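**Wanted: up to 13 people with firm opinions about folding washcloths**

Brollton Linen Service is looking for paid participants for a small study of how people fold small things. If you have ever refolded a towel somebody else had already folded, and did it while they were still in the room, please keep reading.

We do the laundry for a string of guesthouses, two swimming clubs and the Kennedy Street barbershop, and we have a problem with our smallest item. Bath sheets are fine. Hand towels are fine. The washcloth comes back from every customer with a complaint attached: too thick for the shelf, too floppy for the basket, falls open when you look at it. Each of our folders has a method, and each is quite sure the others were raised in a barn.

So in April we are bringing in outsiders to fold for us, and we intend to write down what they do.

## What you'd be folding

Small square terry washcloths, for the most part. You start with one flat on the table and go from there.
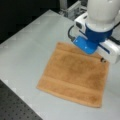
*A washcloth laid out flat, caramel colorway, with no fold in it.*

After the washcloths come a few dish towels and one fitted sheet. The fitted sheet is for our own curiosity and will have no effect on your pay.

## What a session is like

Sessions last two hours and take place in the back room of our building on Skunden Road, second door past the loading bay. You stand at a table. (A stool is available, but our experienced folders regard it with suspicion.) In the first half you fold any way you like, at your own speed, and tell us why if there's a reason. "My mother did it like that" counts as a reason and so far is leading the field.

In the second half you try three set folds: the plain quarter fold, the thirds, and something the night shift calls the Bilano, which has a tuck in it and has ended at least one friendship. You get a printed card for each. Then you stack what you've made, and we put the stack on a shelf, take it down again, and see how it looks.

Talking is allowed. So is the radio, although the dial has been stuck on the same station for as long as anyone can remember and we hope you like accordions.
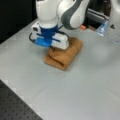
Thickness is what we care about most. A bundle that looks lovely by itself can be a menace when you have to get 116 of them into one cabinet, and the guesthouses have very shallow cabinets. Terry doesn't help, being springy stuff that would like to go back to being flat. We're also interested in the front edge, the part a guest sees. Some people want one clean fold facing out. Others are happy with a rolled lip and a crease across the front, as on the brown one here, and will defend it at length. We'd like you to bring your preference along and be ready to argue for it, with reasonable manners.

## Who we want

- Adults, 18 and over, any level of skill, including none
- People who can stand or perch at a table for two hours with a break
- Left-handed folders, please! We have one on staff and she is tired of being asked
- People who have folded for a living (hotels, hospitals, spas, a large family)
- People who don't fold at all and keep their towels in a heap. You have something to teach us, possibly by accident

You don't need to have good English, or to have thought about washcloths before today. If you're allergic to ordinary unscented detergent, this one isn't for you.

Current employees can't take part. They have asked.

## What you get

We pay $64 for the session, in cash, at the end, whatever your corners look like. There's coffee, and there are rolls from the bakery across the street if you come in the morning. The afternoon group gets whatever the morning group left, so plan accordingly. We'll also cover your bus fare if you keep the ticket.

Anyone who does well and enjoys it may be asked about a part-time job in the folding room. It's 13 hours a week, early start, good company, and you will never again be able to walk past a hotel housekeeping cart without looking.

## How to sign up

Call the front desk, extension 364, and ask for Matúš Ševčík, or leave a note for him at the counter with your name, a phone number, and whether you prefer mornings or afternoons. Tell him how you fold a washcloth at home. One or two sentences will do. Diagrams have been received and are on the wall.

We're taking names until Friday at noon. Matúš will call everyone back, usually after lunch. Wear something you don't mind getting lint on.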